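Reading and Writing Workshop, Unit 3
Handout: Keeping a reading journal

This handout covers the reading journal you will keep through the spring unit. Read it before the first workshop and bring it with you. The journal counts towards your coursework mark, and the marking points are at the end.

What the journal is for

A reading journal is a record of what you thought while you were reading. It is written during the book, a little at a time, and it is allowed to be wrong. If you decide in chapter two that a character is lying and find out in chapter nine that she was telling the truth, leave the first entry as it stands and write a second one. The change of mind is what you will be using later when you plan your essay.

Please do not write plot summaries. One or two sentences to show where you are in the book is enough. Anyone marking your journal has read the novel.

The set texts

You will choose one of the following for the journal:

The Ferry at Troltport — a novel in four parts, told by two sisters who disagree about what happened to their father. 304 pages. Part One is slow and you should allow extra time for it.

Ledesma — a shorter novel set over one winter in a mining town. The chapters are very short, and several have no dialogue at all. Suitable if you want to write about setting.

Wodarwood — a novel in letters. The letters are not in date order, so keep a list of dates inside the cover of your journal as you go along. The list does not count as an entry.

Copies are in the school library and may be borrowed for the whole unit. If you already own a different edition, that is fine, but put the edition at the front of your journal so that your page references make sense.

How to set out an entry

Start each entry with the chapter and the page numbers you have read since the last one. Then copy out one short quotation, no longer than three lines, with its page number. Under the quotation, write your response. A response of half a side of A4 is about right. Some will be longer, and a few may be much shorter if you had little to say.

You can write by hand or type in the Cinura folder for your class. If you type, keep all your entries in one file and add new ones at the bottom. Do not start a new file each week.

Ways to begin a response

If you are stuck, try one of these openings and see where it leads.

I did not expect this because...
The word that stands out here is...
This reminds me of the earlier part where...
If another character were telling this, they would say...
I still do not understand why...

You do not have to agree with the narrator, or like the book. An entry that explains exactly why a chapter is dull can get full marks, provided it points to the words on the page.

Writing about objects

In the second workshop we will look at how writers use ordinary objects. A coat, a kettle or a toy may come back several times in a novel and mean something different each time. When you notice an object for the second time, write down both page numbers and what has changed around it.

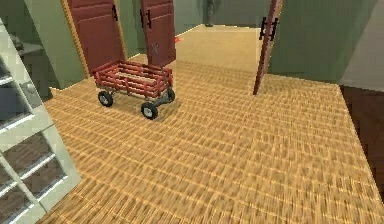

Red wagon with slatted sides.

Begin with what the writer tells you about the object and keep that apart from what you have added yourself. Readers fill in a great deal. If the text says 'a chair by the window' and you have pictured an old armchair with a torn seat, make a note of it. Then look back and ask what in the chapter led you there. It may be a word used nearby, or it may have come from your own memory. Both are worth an entry, but they are different entries.

Next, look at who handles the object and who only looks at it. In Ledesma the lamp is carried by the same person until the last few chapters. In The Ferry at Troltport the two sisters describe the same suitcase and do not agree on its size. Those choosing Wodarwood should watch for things which are mentioned in one letter and missing from the reply.

Be careful with the word 'symbolises'. It is often used to finish a thought that has hardly started. Try writing the response without it. If you find you need it, say what the object stands for, for whom, and at which point in the book.

Short exercise for the second workshop

Choose one object from the chapters you have read so far. Write a paragraph of 79 words exactly about it. The limit is there to make you choose, so count carefully and cut whole phrases before you cut single words. Bring the paragraph on paper. You will swap with a partner, who will underline every word that comes from the text and circle every word that comes from you.

How many entries

You need at least twelve entries by the end of the unit, spread across the whole book. Twelve entries on the first 34 pages will not pass. Two a week is a sensible pace. If you miss a week through illness, carry on from where you are and do not try to invent the missing entries afterwards.

Handing in

Journals are collected at the last workshop in April. Handwritten journals should have your name and class on the front cover. Typed journals must be in the Cinura folder by 4 pm on the same day — the folder closes by itself after that and late files go to the end of the marking pile.

How it is marked

Regular entries across the whole book: 5 marks
Quotations chosen and copied accurately, with page numbers: 5 marks
Responses that look closely at the wording: 10 marks
Evidence that your ideas have developed or changed: 5 marks

Spelling and handwriting are not marked in the journal, but it has to be readable. Crossings-out are fine. Please do not copy the whole thing out neatly at the end.

For the first workshop: choose your text, read the opening chapter and write one entry.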